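Workshop notebook, October 2026

Thanksgiving dishes are finally done, the good tablecloth is soaking, and I am back at the bench with a tea and the last wedge of pumpkin pie. Writing this up before I forget it all, and also so Remo stops asking me where things are at (hi Remo, read on!).

Status of the anniversary quilt: started! Mum and Dad hit 40 years in June and I want it on their bed by then, which sounds like ages away until you remember Christmas is sitting right in the middle of it. The plan is still nine big blocks cut from the old family T-shirts, hockey tournaments, the cottage years, the one from the road trip when Dad drove us almost 4,000 kilometres with a broken tape deck and one cassette. I cried over that shirt already so that's out of the way. Probably.

First job was testing interfacing on a sacrificial tee. Jersey curls the second you cut it, so every block has to be fused before it gets near the rotary cutter. I tried the Dreler lightweight and the Cemo woven, same shirt, one on each half, wool setting, press cloth, no steam. The Dreler stays lovely and soft but still let the cut edge roll a bit. The Cemo holds a line beautifully and feels a little like a placemat. I'm going with Dreler for the plain backs and Cemo behind anything with a heavy print, and we'll see how they like living next to each other.

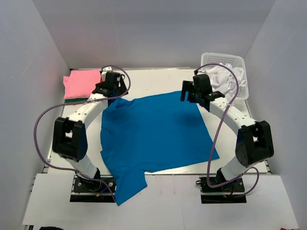
Cutting is where I lose my nerve, so I've written myself some rules. Side seams first, then shoulders, then fuse the front panel whole and only THEN trim to the square. Necklines are the pain. On the kids' sizes the print sits so close under the collar that a full square eats into the ribbing, and I've decided I like it when a bit of collar shows, it looks like a shirt somebody wore. What I want before each cut is the tee laid out in the middle of the table like that blue one, sleeves and all, so I can put the clear square on it and shuffle it about. Doing it on the corner of a crowded bench is how I cut the test piece crooked. Twice.

Colour order: still fighting with it. I had all the reds and oranges on one side and it looked like a stop sign. Moved the grey cottage shirt to the centre and it calmed right down. My sister wants it done by year, oldest in the top corner. I said I'd think about it and I am thinking about it (no).

Brella report. I oiled her, changed the needle to a ballpoint and cleaned an embarrassing amount of fluff out from under the plate, and she still skips when I go over a double seam. Longer stitch helps. Walking foot helps more. If I go slowly and talk nicely to her she gets through the lot, but I'd like Remo to look at the timing before I start the actual sashing. There's a scrap in the drawer with the skipped bit circled in chalk, please don't throw it out. 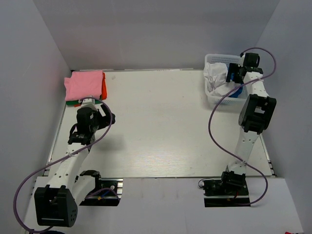

Folded cloths in one corner, white basket in the other.

Fabric for the sashing came from Castellanos, a soft oatmeal flannel, prewashed and dried hot so it can do all its shrinking now. I should have bought more. I'm one width short for the border if I want it generous, and I do want it generous, Dad's feet always stick out of everything. Going back for another piece before the bolt disappears. The batting is on the kitchen scale at 481 grams, which I only know from trying to work out postage in case we can't get there in June. We're getting there in June.

New folding system: everything for a block gets folded together and stacked, shirt on top, backing underneath, and offcuts go in a basket so they aren't all over the floor. The offcuts are going to be Christmas ornaments, little stuffed mittens, I have decided, it's happening. Yes I know it's October. There was frost on the windshield this morning and I put on one carol while I pressed seams, just the one.

To do next time:
Fuse the two tournament shirts
Ask Mum, very casually, how wide the bed is
Flannel
Find the pinking shears (Remo??)

Comments

Remo Mazza: Shears are in the top drawer under the zippers. I'll look at Brella when I'm in. Sounds like the hook timing, leave the scrap out for me.

quiltingmum: Did one of these for my parents and the fused tees got hot under the iron, so let each one cool flat before you move it. And take a photo of your layout before you sew!

Tansy: One carol. Sure.

Recent entries

Flannel pyjamas, attempt two
What I'd do differently with the Halloween capes
Mending pile, the big autumn clear-out
Stuffed mitten ornaments: rough pattern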